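Restimora Evaluation Desk
@restimora
10th November

1/ Restimora has completed its bench review of the Soler hand-held gripper kit, supplied by Besolia of Lutville. The kit is offered to laboratories that record manual tasks for robot training. A summary of our findings follows in this thread.

2/ The kit is sold at 680 euros. It includes the gripper, a camera mount, a spare pair of fingers and one year of access to the recording software. The camera is not included. Purchasers should allow for this in their budget.

3/ The review was led by Amerley Tetteh. Assembly and maintenance checks were carried out by Tibor Deák. Restimora paid for the kit at list price and received no other support from the supplier.

4/ Our main trial concerned kitchen and sorting tasks with dried goods. Operators were asked to pick up a utensil, work with it near small items and set it down again. The test plan called for 1000 recorded attempts per operator.

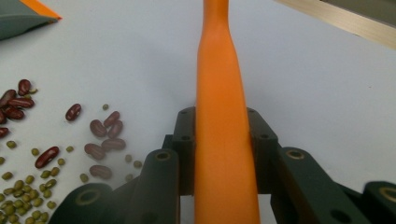
Soler gripper holding an orange piece upright, with kidney beans and smaller green beans on the tabletop.

5/ Grip on smooth, rounded handles was rated good. The fingers close evenly, and operators reported little twisting once an object was held. Very thin, flat items were harder to lift, and we recommend the optional soft pads for such work.

6/ Comfort was rated fair. The trigger spring is firm. Both of our operators asked for a break after some 29 minutes of continuous use. Besolia has informed us that a lighter spring can be ordered at no charge.

7/ Durability: the linkage was cycled 3000 times on our test stand. No part failed. One joint developed slight play and was corrected with the hex key in the box. The manual does not cover this adjustment and should be revised.

8/ Software: recordings were saved without loss, and export was simple. Setup on a shared network took longer than stated in the product sheet. Laboratories with strict network rules should involve their IT office before delivery.

9/ Rating: recommended, with reservations regarding the trigger and the manual. The full report, with test tables, is available to member institutions on request. Questions on method may be addressed to Ms. Tetteh through the evaluation desk.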